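4. カメラ配置とコントローラの比較

4.1 目的

前章では、把持計画を固定した条件でアームの軌道追従性を評価した。本章では、同じアームとグリッパを用い、観測に使うカメラの配置と、接触時のコントローラを変えたときに作業の成否と失敗の内容がどう変わるかを調べる。対象作業は、トースターオーブンの扉の開閉と、玩具のパンの移し替えである。どちらも家庭用の調理機器を使う作業の一部で、前者では取っ手との接触が続き、後者では把持の直前の位置合わせが結果を左右する。

比較したコントローラは2種類である。一方は目標手先位置への追従を優先する位置制御系で、以下Tararと呼ぶ。もう一方は手先に仮想的なばねとダンパを置くインピーダンス制御系で、以下Laverと呼ぶ。いずれも上位の方策から同じ周期で手先の目標姿勢を受け取る。方策の学習には両者に共通の教示データを使い、コントローラごとの再学習は行っていない。

4.2 カメラの設定

手首カメラはグリッパとともに動くため、指先と対象物の相対位置を近い距離から観測できる。その反面、グリッパ自身の筐体が常に視野の一部を占め、手前にある物体には焦点が合わない。図3に手首カメラで得た画像を示す。下側を占める青い部分はグリッパの筐体であり、中央には黒いドーム状の部品とその上の赤い楕円が写っている。この領域は手先の姿勢が変わっても画像上でほとんど動かないため、方策の入力ではマスクせずにそのまま残した。予備実験ではマスクをかけた条件も試したが、学習の安定性に差は見られず、前処理を減らすことを優先した。
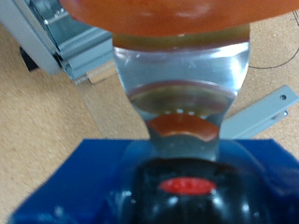 図3 手首カメラの画像。上端の橙色の物体と下部の青い筐体には焦点が合っていない。中央の銀色の金属部品の表面には周囲が映り込んでいる。

金属部品の映り込みは、特徴点を使う位置推定で特に問題になった。図3の銀色の部品では、上部に橙色の物体が茶色がかったオリーブ色の細い帯として映り、左右の縁に白い筋状の光が見える。このような模様は視点とともに移動するので、部品の表面に固定された模様として追跡すると、推定した相対位置がカメラの動きに引きずられる。初期の実装では、手先を止めた状態から少し傾けただけで推定値が跳ぶことがあった。本章の実験では特徴点による推定を使わず、画像全体を符号化器に入力する構成に統一した。

露光は自動調整を切り、作業開始前に一度だけ手動で合わせた。自動調整のままでは、手先がオーブンの金属面に近づいたときに背景の作業台が暗くなり、同じ位置でも画像の見え方が試行ごとに変わった。ホワイトバランスも同様に固定した。焦点は指先付近に合わせる案と作業台の面に合わせる案を比べ、把持直前の画像が鮮明になる前者を採用した。その代わり、手先が高い位置にある間は作業台の細部がぼける。

外部カメラは作業台の外に固定し、アームとオーブンの両方が入るように向きを決めた。こちらは手先が対象物から離れている間も全体の配置を把握できるが、アームのリンクが対象物の前を横切ると遮蔽が起きる。カメラを高くすれば遮蔽は減るが、扉の開き角が読み取りにくくなる。最終的には、扉の前面と上面に置いた物の両方が見える高さとした。

カメラ配置の条件は、手首カメラのみを使う条件と、手首カメラに外部カメラを加えた条件である。外部カメラのみの条件は予備実験の段階で扉の取っ手への到達が安定せず、本実験には含めなかった。

4.3 実験環境

アームの白い円筒形の基部は、コルク状の薄茶色の作業台に取り付けてある。オーブンは溝のある木製の台に載せ、取っ手の高さをアームが水平に近い姿勢で届く範囲に合わせた。グリッパは手首のフランジに接続し、配線の一部はその外側を通した。図4に実験環境を示す。

配線の取り回しには調整が必要であった。当初はケーブルを短くまとめていたが、手首を大きく回したときに張力がかかり、Laverでは外力として検出されて手先が目標からずれた。余長を持たせるとこの問題は減ったものの、今度はたるんだ部分が手首カメラの視野に入りやすくなった。両者の折り合いがつく長さを、作業範囲の端まで手先を動かしながら決めた。この調整はIdalina Tavaresが担当し、以後の全条件で同じ長さを用いた。

パンは三切れの玩具で、丸い木の板の上に重ねた状態を初期配置とした。板はオーブンの上面に置き、位置決めのための治具は使っていない。重ねたパンの向きは試行ごとに少しずつ変わる。この変動は意図的に残したもので、方策が板の縁だけを手掛かりに動いていないかを確かめる目的がある。 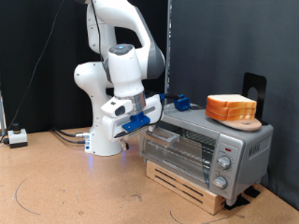

図4 実験環境。白いアームに取り付けたグリッパの先端が、オーブンの扉の取っ手のすぐ横にある。オーブンの上には木の板と玩具のパンを置いた。

4.4 手順

教示データの収集はDeolinda MatosとEduardo Caladoの2名が行った。操作者による違いを偏らせないため、二人は作業の種類ごとに交代し、どちらの作業にも両者の教示が含まれるようにした。教示中の動作には、取っ手への接近をやり直した場面も含まれている。やり直しを除いたデータでも学習を試したが、接近に失敗したあとの復帰が見られなくなったため、除外しないことにした。

評価は9月に実施した。試行の順序はあらかじめ乱数で決め、同じ条件が続きすぎる場合のみ並べ直した。各試行の開始時にアームを所定の初期姿勢に戻し、パンと扉の状態を手作業で整えた。初期状態の確認は外部カメラの画像に基準画像を重ねて行ったが、外部カメラを使わない条件でも確認の手順は同じである。

成功の判定は作業ごとに定めた。扉の開閉では、取っ手から手先が離れた時点で扉が目標の状態にあり、オーブン本体が台の上でずれていないことを条件とした。パンの移し替えでは、指定した一切れのみが板から庫内の網に移り、残りが板の上にあることを条件とした。判定はAníbal Loureiroが録画をもとに行い、コントローラの種類は判定者に知らせなかった。カメラ配置の条件も記録ファイルの名前からは分からないようにした。

実施した試行は118である。このうち97の試行を解析に用いた。除外したのは、手首カメラと手先姿勢の時刻の対応が途切れた試行と、初期状態の確認で基準からの外れが見つかった試行である。作業の成否を見て除外した試行はない。除外の判断はBeatriz Loureiroが成否の判定とは別に行った。

4.5 結果

扉の開閉では、カメラ配置よりもコントローラの違いが大きく現れた。Tararでは手先が取っ手に触れたあとも目標位置への追従を続けるため、扉の回転軌道と目標軌道のずれがそのまま力として現れ、オーブンが台の上で動く失敗が見られた。Laverではこのずれが手先の変位として吸収され、本体の移動を伴う失敗は少なかった。一方で、Laverは扉が開き切る手前で手先が止まることがあった。目標姿勢が十分に先へ進む前に方策が次の段階へ移ったためで、仮想ばねを硬くすると改善したが、硬くしすぎるとTararと同じ失敗が出た。

パンの移し替えでは逆に、カメラ配置の影響が大きかった。手首カメラのみの条件では、重なったパンのうち一番上の一切れをつかむ高さの推定がばらつき、下の一切れまで一緒に動かす失敗があった。橙色の縁と淡いクリーム色の上面は色の差が大きく、横から見れば境目は明瞭である。ところが真上に近い位置から接近すると縁がほとんど見えず、手首カメラの画像では高さの手掛かりが乏しい。外部カメラを加えると横方向の見え方が得られ、この種の失敗は減った。

両作業に共通して、手先が対象物に近づく途中で動作が遅くなる傾向があった。手首カメラの画像で対象物が大きくぼける区間と重なることが多い。外部カメラを加えた条件でも完全にはなくならなかったことから、方策が近距離では手首カメラの入力に強く依存していると考えられる。ただし、依存の程度を直接測る実験は本章では行っていない。

コントローラとカメラ配置の組み合わせでは、Laverと2台のカメラの併用が両作業を通じて最も安定していた。Tararと手首カメラのみの組み合わせは、扉の開閉で最も失敗が多かった。パンの移し替えに限れば、外部カメラがあるときのTararとLaverの差は小さく、接触の少ない作業ではコントローラの選択が結果に及ぼす影響は限られている。

4.6 考察

本章の結果は、一種類のオーブンと一種類のグリッパによるものである。取っ手の形や扉の重さが変われば、Laverの硬さの適切な範囲も変わる。扉の抵抗を測り、その値から硬さを決める方法も検討したが、手先に伝わる力には配線の張力も含まれるため、そのままでは扉の抵抗だけを取り出せなかった。配線を含めた力の補正は6章で扱う。

手首カメラについては、焦点位置を固定したことの影響が残っている。焦点距離を手先の高さに応じて切り替える方法を別の場で短時間試したが、切り替えの瞬間に画像が乱れ、方策の出力に振動が生じた。切り替えを挟まずに被写界深度を広げるには照明を明るくする必要がある。しかし照明を強めると、図3のような金属面の反射も強くなる。偏光フィルタの使用は今回は見送った。

外部カメラの追加には、較正の手間が伴う。本実験では両カメラの相対位置を方策に明示的に与えていないため、較正誤差が直接の失敗原因になることはない。しかし外部カメラの三脚が動くと、学習時との見え方の差が生じる。評価中は一日の作業の前後で基準画像と照合し、ずれが見つかればその日の最初の位置に戻した。カメラの位置を意図的に変えた場合の性能低下については、次章で追加の評価を行う。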